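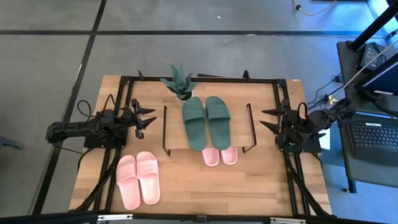
Skukby Butcher-Block Table Top

Posted February 19, 2023 by the Dimaculangan shop desk
1166 shares | 2 comments

I've been putting off writing this page because I like this table top so much that I knew I'd go on too long, and look, I'm about to. The Skukby is our butcher-block top, made up from staggered strips of wood glued side by side, and the color wanders from tan through honey to a pale brown. No two come out of the shop with the same pattern. If you order a second one to sit next to the first (people do, for long work counters), please tell me in the order notes and I'll pick out two that get along.

Size is six feet long by 30 inches deep. That's the only size we stock. I get asked for a shorter one pretty often, and the answer is that you can cut it down yourself with a decent circular saw and a fresh blade, or take it to a lumberyard that does cuts. Sand the new edge and oil it the same day. Please don't leave raw end grain sitting in a garage over the winter and then write to me in the spring!

It ships without legs. I know, I know. But so many folks already have a base they love, or a workbench frame, or a pair of old file cabinets, and shipping legs to people who throw them in the closet always bugged me. It'll sit on any flat, sturdy base. The underside isn't drilled, so you put the holes where your own base wants them. Drill pilots first. Go slow, and wrap some tape on the bit so you don't come out the other side (ask me how I know).

What I use mine for: everything. Mine started out as a packing table, then in December I pushed it closer to the daylight and it turned into the place where I pot plants, lay out new stock, wrap presents, and eat a sandwich standing up. The wood is light enough in tone that small things show up well on it, and I've stopped losing screws. Dark tops look great in a showroom, but I had one for years and I spent half my life patting it with my hand looking for a pencil.

Now the planter, which I carry as an add-on and which gets more mail than the table does. It's the Pirov, the big sage-green one, with the thick rounded rim and the wide belly.
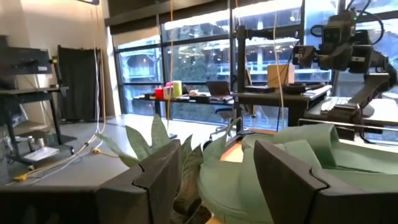

I keep a plant with long pointed leaves in mine, a grayish-green kind that flops out every which way, and I think the pale green of the pot is just right with it. A tall skinny plant looks a little lost in there. You want something that spreads. The rim is good and thick so you can get a proper grip on it when you're carrying it, though once it's full of soil I'd rather you got a friend to take the other side.

The Pirov doesn't come with a saucer. Put something under it. The Skukby is oiled, and an oiled surface will forgive a splash that gets wiped up, but it will not forgive a damp pot sitting in the same spot for a month. You'll get a dark ring. You can sand it out, and I have, and it's a boring way to spend a Saturday morning. A cork mat works, an old plate works, and I've seen a cake tin lid do the job very nicely.

The other thing we sell to go with it is the Triveo riser, a low shelf with a blond wood board and black metal legs. It stands right on the table top and gives you a second level, so the flat stuff goes up and you've still got a clear stretch of wood in front. I was a little snooty about risers before I had one. I thought they were for people with too many knickknacks! Then I set one down for an afternoon to see how it looked and it's never come off. The board is a shade paler than most of the strips in the Skukby, and I like that they don't match too closely. If you want them dead even you could put a tinted oil on the riser, but try it on the bottom first.

The feet on the riser come with stick-on felt pads in the bag. Put them on before you stand it up, or you'll be lifting it back off again with everything on it. If you slide it around a lot the felt wears down, and any hardware store has replacements.

One customer asked if the whole setup would work for a shop display and I said yes without thinking, then figured I'd better try it. Shoes turned out to be the nicest thing on it by far. They're an awkward thing to display (too low for a shelf, too sad on the floor) and a single line of them along the front with the riser behind looks very tidy. Pale colors really sing against the honey strips. I'd leave a hand's width between each one so people can pick them up without knocking over the neighbors.
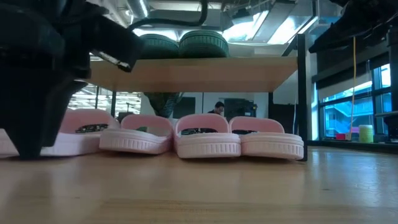
Four pale pink slides lined up on the table top, with the low shelf behind them.

The slides aren't for sale, before anyone asks! I like the chunky ribbed soles too, but we're a furniture shop and I'm staying in my lane.

Care, quickly. Wipe it down with a barely damp cloth and dry it right after. Oil it twice in the first 30 days, and after that whenever the wood starts to look thirsty and dull, which at my place is every few months and at yours might be more if the heat's on all the time. Any food-safe mineral oil will do. Rub it in along the strips, leave it overnight, and wipe off whatever hasn't soaked in. For scratches, use a fine sanding block, always going with the grain, then oil again. I've got one deep gouge from a box cutter that I decided to keep.

Don't drag heavy metal things across it. Lift them. If you're going to clamp anything to the edge, put a scrap of wood under the jaw so it doesn't bite in.

Shipping: the Skukby goes out flat in a long box and it's heavy, so plan on 2 people to bring it inside. Open it within a day or so of getting it and let it lie flat in the room where it's going to live before you fasten it to anything. If a corner got banged up on the way, send me a photo of the box as well as the corner. The planter and the riser travel in their own boxes and sometimes get to you on a different day.

Returns are fine on anything that hasn't been cut, drilled or planted in. Email the shop desk first so I can send you the label.

2 comments

"Does the riser fit if I cut the top down?" Yes, as long as you leave enough room for both ends of it to stand flat. Measure the riser when it gets there and then make your cut.

"Can I set a sewing machine on this?" Sure can. Stick a thin mat underneath so it doesn't creep while you're sewing.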